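Open Day at Runton: Donuts, Ducts and a Very Long Line for the Restroom
Posted Saturday, October 17, 2026

Runton opens its robot lab to the public twice a year, once in February when nobody wants to leave the house, and once in the fall, when I apparently do. Admission was free and parking was 4 dollars. According to the clicker at the door, 2,473 people have been through since the open days began, and I believe most of them were ahead of me at the restroom.

Li-hua Shih ran the demonstration I ended up at, called Clirkisero. I asked what it meant and she said it was the name left over after the good ones were taken.

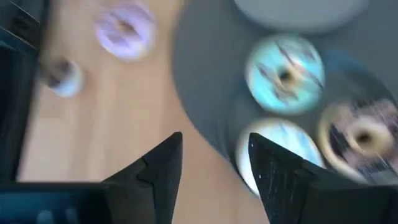
I have worked in two bakeries and was fired from one, so I came with opinions about handling. Most of them concern speed, and on that score I have no complaints about the machine. What it had to work with was donuts, some on a dark gray tray and some out on the bare wood, iced in colors I was never allowed to use: lavender, sky blue, that sort of thing. My old boss would have had words about the sky blue. The boy next to me wanted to know if the robot got paid. Li-hua said it was on the same plan as the grad students.

The talk lasted twenty minutes and covered grasping, letting go, and funding, with funding getting the biggest share. Somebody's grandfather asked a very good question about friction and then answered it himself, at length.

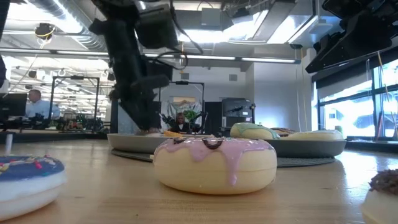 After that came the Chien room, where you could try on a glove and be told you were doing it wrong. I was told twice. I skipped the Hedbridge talk because it was upstairs and the elevator had a sign on it.

Coffee was in the lobby, with pretzels. After an hour of looking at donuts, this felt pointed. Next one is in February, so bring a coat and get to the restroom early.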